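Batting practice for grown-ups
Speaker notes, Trundside club coaches' evening

Start before they've all sat down. Ask who hit a ball this week. Ask who hit a ball this week and enjoyed it. Wait for the laugh, then get going.

Right, hello everyone. I've been asked to talk about batting practice, and I want to talk about the kind we run for adults in a Sunday-morning sort of team, the ones with bad knees and proper jobs. I coached juniors at Brullarton for years before I came over here and I made every mistake going, so most of tonight is me owning up to them.

My first season with the adults I ran practice the way it was run for me. One batter in, everybody else stood in the outfield with their hands in their pockets. You got your swings, you jogged out, you waited the best part of an hour to get back in. We wondered why people stopped coming in April!

(Pause here. Somebody from Retamal will say they still do it like that. Be nice.)
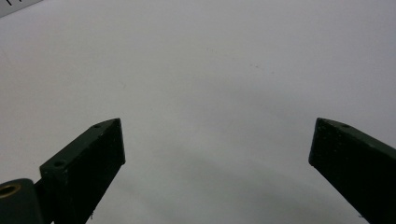
PART ONE – SHORT ROUNDS

So the first thing I changed was the length of a turn. We do rounds of six or seven swings now and then you're out, next one in. It sounds mean and people grumbled for a fortnight. But a tired adult on swing fifteen is just practising a bad swing, and they know it, and they get cross and start trying to hit everything over the hedge.

Each round gets one job. First round is bunts and nothing else (yes, even the big lads). Second round, hit it back where it came from. Third round, runner on second, get him over to third any way you like. Last round is yours, swing as hard as you want, and I'll happily chase the balls. I love that last round. We had our catcher put one into the allotments in May and he talked about it until the clocks went back.

Hitters who are waiting go to the tee or the soft-toss net. Keep those close to the cage so you can shout across. I had mine down by the car park for a while and it turned into a tea break.

If asked about numbers: on a decent night a player gets 70 swings counting tee work. I wouldn't go much past that with anyone who's got a shoulder.

PART TWO – WHO THROWS

This is the bit I get asked about most. A good batting practice pitcher is worth more than a new bat. You want somebody dull. Same speed, same spot, no tricks. Our best one can't hit to save his life and never gets tired of throwing, bless him, and he's the first person I ring when I'm planning a session.

Throw from closer in, behind the screen, with a firm arm. Lobbing it from the full distance gives you that rainbow pitch and everyone's timing goes to pot. And please, please step back behind the screen after you let go. I've got a dent in my shin that says I didn't.

We did buy a machine. It's a Rumer, second-hand, and I'm fond of it, but it's for curveballs and for rainy nights indoors. Used every week it taught our lot to time a machine. They couldn't read an arm at all by June, and we lost to a side that could barely field a nine.

(Don't go off on the Retamal game. You'll lose five minutes and they were there.)

One more on balls. We keep 125 in the buckets and the soggy ones get thrown out at the end of the summer. A waterlogged ball stings the hands and comes off the bat like a potato. 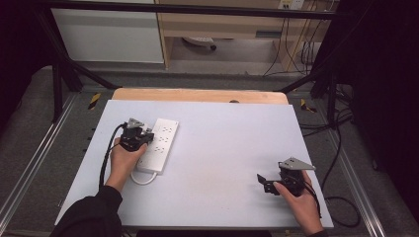
PART THREE – MAKING IT A GAME

Last part, and then there's tea. Finish every practice with a contest. Ours is two teams, one round each, and you score for line drives, with nothing at all for pop-ups. A home run scores the same as a line drive, and that causes a row every single time – good, let them row, they're all leaning on the fence watching.

Mix the teams up so your strongest hitters aren't together. Let the newest player pick the batting order. The losing side picks up the balls and carries the screen in, and I join in with them whichever way it went.

I tried keeping a season table for it and I'd say don't. The ones at the bottom stopped staying on. Now it's wiped clean each time and hardly anyone leaves early.

If there's time, get a few of them up with the foam bats and run a round in the hall. Move the chairs first. Mind the clock over the serving hatch.

Questions, then kettle on. Sheets with the round plan are by the door, take one for your assistant as well.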